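Flindik Round Timer review: four months on the garage wall

Posted Apr 22, 2022

I train in a one-car garage with a heavy bag, some mats and a dog who thinks jump rope is a personal attack. For years my round timer was a phone propped on a paint can. It worked fine until somebody texted me in the middle of a round, and then I'd lose the beep, lose count and end up doing a seven-minute round by accident. So in December I bought the Flindik wall timer, and I've now used it for 106 sessions. I like it a lot!

Setup

The bracket takes two screws and the timer hangs on it like a picture. Mine went up crooked the first time (my fault, not the bracket's). The cord is generous and reached my outlet with plenty left to tape along the stud. There's a battery option too, but I haven't tried it.

Programming it is quick. You set round length, rest length and number of rounds with the big dial, press the dial in, and it starts a ten-second countdown. It remembers 4 programs. I keep boxing rounds in the first, five-minute MMA rounds in the second, a short interval thing for sprawls in the third, and the last one changes depending on my mood.

The sound

This is where I got excited. The bell is an actual bell tone -- deep, a little harsh, very much like the one at the old Narnton gym where I first took classes. The ten-second warning is a double wooden clack. I can hear both over the bag, the fan and loud music. Volume has five steps, and on the second one my neighbors have no complaints so far. I wouldn't go past the third in a garage with the door open. 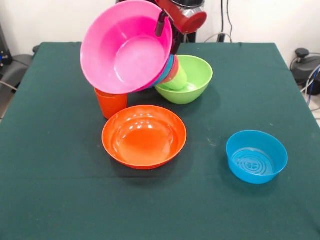
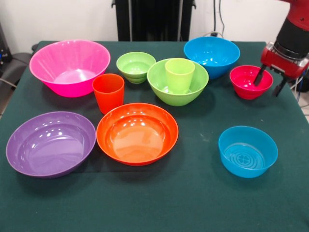
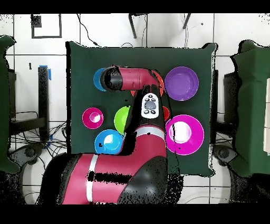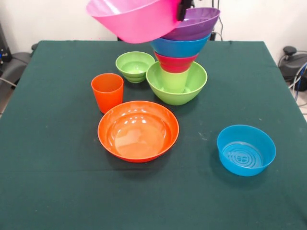 The display

Red digits for work, green for rest, and you can read them from the far end of the mats with sweat in your eyes. In direct afternoon sun the green washes out a bit. I roll the door halfway down and it's fine.

How it compares

My last gym had a Talow, and it's a good timer, bigger and brighter, but you need the remote for everything and the remote was always missing. I also borrowed a Cordeiro for a week. That one is cheaper and clips to a bag strap, which is handy if you travel, but the beep is thin and I missed it twice while hitting mitts. The Flindik sits between them on price and I'd pick it again for a home setup.

Things I'd change

The round counter stops showing during the rest period, so if you space out you have to wait for the next bell to find out where you are. The dial is also easy to turn with a glove on, and I've changed my rest time that way more than once -- a lock button would fix it. And the lifetime round total (a fun little extra, hold the dial for three seconds) resets if you unplug it. I was so looking forward to 3,000 and then my extension cord came loose.

Would I buy it again? Yes, and my sister is getting one for her birthday.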